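29 Feb 2024

Leap day, so I did it. Put the dating profile back up. Eight lines, took all night. Zuzanna says take out "easygoing", every bloke in Sernstead is easygoing. Fine – out it came. Left in the bit about my favourite colour, she hates that too.

One message already! Darius Laur, likes hiking, 89 photos of teh same dog. Lives out past Altlow, roughly 200 km. Hmm. Wrote back anyway – too keen? Coffee in April maybe. Must not check phone agian before bed.
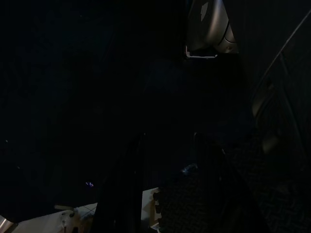
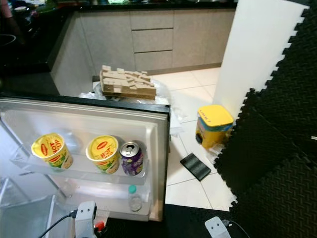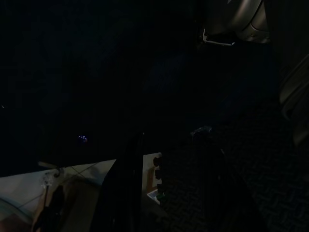

1 min read

Checked it. Nothing yet.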